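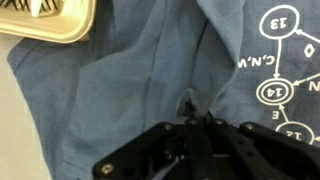 図1　Tシャツの生地をつまむグリッパ

1．調査の目的

衣類をたたむ仕事は単純作業と呼ばれることが多い。古着の選別と再販を行うPapadakis社のPlilthorpe作業所では、この「たたみ」の工程をロボットアームに任せる計画が進んでいる。計画名はDekura、機器の導入と調整を請け負っているのはEteckという会社である。私たちの班は、計画の説明資料に繰り返し出てくる「作業者の負担を軽くする」という表現が、現場の人にとって何を意味するのかを調べた。

先に立場を書いておくと、班の中で自動化に期待していた者は少ない。調査後もその見方はあまり変わらなかったが、理由のほうは変わった。

2．現在の仕事

作業所には一日に600枚のTシャツが届く。作業者は袋から出した一枚を広げ、襟、脇、裾の順に見て、汚れや穴があれば別の箱へ移す。問題がなければたたんで積む。慣れた人の手元では、見ることとたたむことの境目がほとんど分からない。ある作業者は「たたみながら触って、へたり具合を決めている」と話した。薄くなった生地は目より先に指で分かるそうだ。

説明資料の工程表では「検品」と「たたみ」が別の欄に分かれており、置き換えの対象は後者だけとされている。私たちはこの分け方にまず疑問を持った。

3．試験の様子

試験は作業所の外にある部屋で行われている。衣類は一枚ずつ台に広げられ、アームが上から下りてきて布をつまむ。 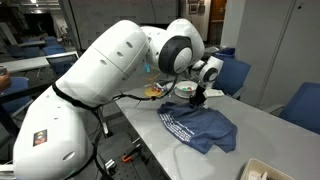

67

布は箱や瓶と違い、つまむたびに形が変わる。同じ紺色のシャツでも、しわの寄り方が違えばつかむ場所を選び直さなければならない。Eteckの担当者もこの点は隠さず、薄手の生地で二枚重ねの上だけをつまむのは難しいと説明してくれた。目標は試験全体で2000回の動作を記録することだという。

ただ、2000回という数字が何を保証するのかは最後まで分からなかった。成功の定義を尋ねたところ、「布を持ち上げて指定の位置に移せた場合」という答えだった。きれいにたためたか、そのまま棚に出せるかは、まだ評価に入っていない。持ち上げた回数がそのまま「たたみの自動化の進み具合」として報告されるなら、現場の人が受け取る印象は実態からかなりずれるだろう。

4．現場で変わること

計画では、導入後の作業者の役割は「投入と監視」になる。シャツを台に広げて置き、アームが止まったら直す仕事である。聞き取りでは次のような声があった。

「広げて置くところまでやったら、あとは自分でたたんだほうが早い」

「止まるのを待つのは休憩ではない。目が離せないから、かえって疲れると思う」

一方で、手首を痛めている作業者は、つまむ動作が減るだけでも助かると述べた。この意見は軽く扱えない。私たちは当初、機械を入れる側と入れられる側という単純な図を描いていたが、現場の中でも受け止め方は分かれていた。
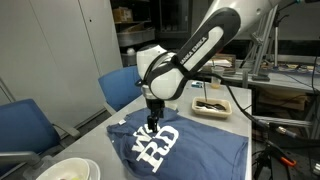 それでも気になるのは、賃金の扱いである。現在の時給には検品の経験に応じた加算がある。「監視」が中心になったときにこの加算が残るのか、説明資料には一行も書かれていない。質問票で尋ねると、Papadakis社からは「検討中」とだけ返ってきた。処理量については一日1000枚という目標が決まっているのに、人の待遇は決まっていない。順番が逆ではないかと思う。

また、指で生地の傷みを知るという技能は、たたむ回数が減れば新人に伝わりにくくなる。検品の欄だけを人に残しても、その中身は薄くなるおそれがある。この点をEteckの担当者に伝えると、力の変化を測れば代わりになるかもしれないとのことだったが、試験の項目には含まれていなかった。

5．班としての提案

(1) 成功の定義に、たたみの仕上がりと、人が直すのにかかった時間を加える。
(2) 経験加算の扱いを、導入の判断より前に文書で示す。
(3) アームの使用を全員一律とせず、手首に負担のある人が選べる形から始める。

(3)については班の中でも意見が割れた。選べる形にすると、使う人が「遅い人」と見なされるという反対があり、結論は出ていない。

6．調査の限界

聞き取りは早番の作業者に限られ、遅番の人には会えなかった。試験の見学も月曜の午後の一回だけで、アームが長時間動き続けたときの止まり方は確認していない。費用の資料は閲覧を断られたため、採算については本報告では論じない。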